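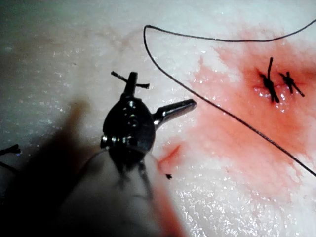
Teleoperated suturing, also called remote suturing or (by me and a few other people) "sewing through the console," is a way of teaching a surgical robot to stitch by having a person do the stitching through it. The person sits at a set of hand controls, the robot arms copy the hand motions at a smaller scale, and everything gets recorded. Later a program studies the recordings and tries to do the same job without the person. I've been writing up robot training topics for this wiki since April, and this is the one I get the most mail about, so I've tried to make the entry a bit fuller than the old one.

Background

People have been teaching robots by example for a long time. The simplest way is to grab the arm and push it through the motion, which works great for stacking boxes or opening a drawer. It works badly for stitches. The instruments are thin, they move on little cables, and if your own hand is wrapped around the tool you can't really feel or see what the tip is doing. So for suturing almost everyone goes with remote control.

My first try at it was on the Pondora trainer, a two-arm setup with a foot pedal that lets you pause the arms while you move your hands back to a comfortable spot. I spent most of a morning just learning to pedal! Zakhar Semeniuk, who taught me, told me to quit watching my hands and look only at the view of the tips, and that helped more than anything I'd read.

How a session goes

The practice pad gets a short cut, and the operator closes it with ordinary interrupted stitches, one knot at a time. One arm drives the curved needle and the other waits close by to catch it, steady the tissue or take hold of the thread. Then comes the tying. You wrap the long end around the jaws of one tool, reach through for the short end, pull both ways, and repeat until the knot holds. Then the tails get trimmed and you move along the cut.

A lot of groups add red fluid to the pad. I used to think that was for show, but I've changed my mind. Black thread is easy to follow on a clean white surface, and a program that has only ever seen clean pads gets lost when there's color and shine all over the place. Wet surfaces throw back little points of light that move when the view moves, and those can look a lot like a needle tip.

Scraps are the other thing. Cut ends stick to the pad, and they stick to the jaws too. Some labs clear them off between stitches, while others leave them where they land so the recordings include a bit of mess. I lean toward leaving them, as long as the notes for the session say so (mine didn't always, and I paid for it later).

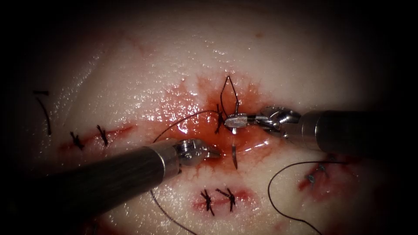
Why does the robot need two arms to place a stitch?

The needle has to be passed from one grip to another on its way through the tissue, and a single arm would have to let go of it completely before getting a new hold. The second arm also keeps tension on the thread while a knot is being tied.

What gets recorded

Most setups save the arm positions, the opening and closing of the jaws, the pedal presses and one or more camera views. A fixed view shows both arms and how the thread is lying. A close view near the instrument shows the jaws and whatever they're holding, but the tool itself can block a good part of it. I like having both. If I had to pick one I'd keep the fixed view - Zakhar would pick the other, and we've argued about it over many lunches.

The Pillus set, which is the one I know best, has 1,003 recorded stitches by 3 operators. The plan was 2,000. Failed throws were kept in, including dropped needles and knots that slid, and each was labeled as a failure. I think that was the right call. A program that only sees perfect stitches has no idea what to do when the needle turns in the jaws, and believe me, the needle turns in the jaws.

Known problems

Thread is the hard part. A needle is stiff, so once you know where one end is you can guess the rest, but thread bends any way it likes, goes under the arms and comes out someplace else. The operator also gets no sense of touch on many systems. You learn to judge the pull by watching the tissue pucker, and beginners snap thread all the time.

Speed is a smaller problem than people expect. Slow recordings are fine. Hesitation is worse, with the tools hovering while the operator thinks, and a learner will happily copy the hovering. The Symonenko method trims those pauses out before training. I've had mixed luck with it.

See also: Stevudari console; Hand guiding; Needle handoff

Filed under: Robot Training > Remote Control > Medical
Last edited Aug 29, 2018

Print this article | E-mail this article

Reader comments

needlenose: Thanks for the part about hovering. Our recordings are full of it and I never thought to look there.

T. from the bench: I'd take the close view over the fixed one any day. Sorry. You can't judge a needle grip from far off.

marrow_st: Does the Symonenko trimming mess up the timing of the pedal presses? We tried cutting pauses by hand and ended up with jumps in the arm positions.

needlenose: @marrow_st we had jumps too. We went back and smoothed across each cut, and it plays back okay now.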